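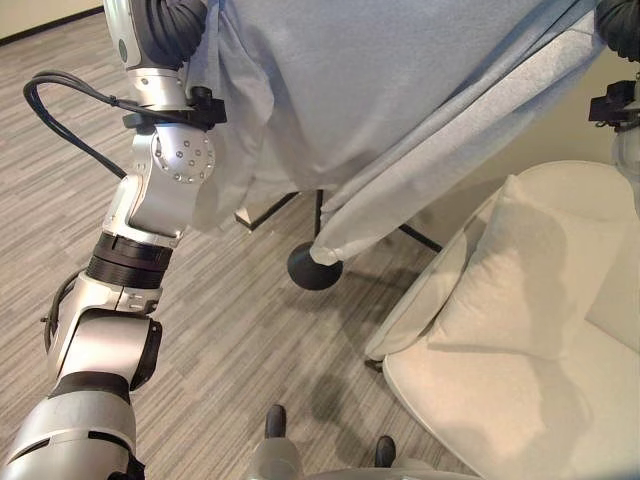 Part 4: Getting the cover onto the stand

I like to put the cover on the Paltley stand before I do anything else with it, and I've done it often enough now that I have opinions! The cover is the soft, felt-like one in light blue-gray, and it's bigger than you'd think when you first shake it out of the bag. Don't fight it. Once it's over the stand it wants to fall in broad folds with a long edge hanging down toward the floor, and you want the gathered corner to finish just above the round black foot, the way mine does. If yours is puddling on the floor, you've got too much on one side, so go back to step 3.

167 shares | 7 comments

What you need: the stand from Part 3, the cover, and a bit of open floor. A second person is nice (Oğuzhan Yaman helped me the first time and we still got it on sideways).

1. Stand the frame up and give it a gentle push from each side. If it rocks, fix that now, while you can still get at the legs.

2. Find the care label on the cover. It goes at the back, inside. The Korus covers have it on a short side and the Mallura ones on a long side, so have a look before you start lifting.

3. Fold the cover in half, lay the fold along the top of the stand, then open it out over the far side. Go slowly here!

4. Walk around and even up the hems. I tug from the bottom, a little at a time, with my hands well apart.

5. Check the legs. The thin black ones stick out farther than the fabric does, and one of them runs out to a small pale plate on the floor. Keep the hem clear of all of it.

Note: Fresh out of the bag, you'll have creases. I leave mine hanging overnight and then decide whether I care. If you do want to iron, lowest setting, and put a cotton dish towel in between.

Caution: Please don't drag the stand with the cover on. The hem gets under a foot, you pull, and over it goes (ask me how I know). Take the cover off, move the stand, put it back on.

Caution: Keep it well away from heaters and candles.

If you bought the Marchal clips, hold off on those for now. They go on in Part 5, after the cover has had a night to hang.

241 shares | Leave a comment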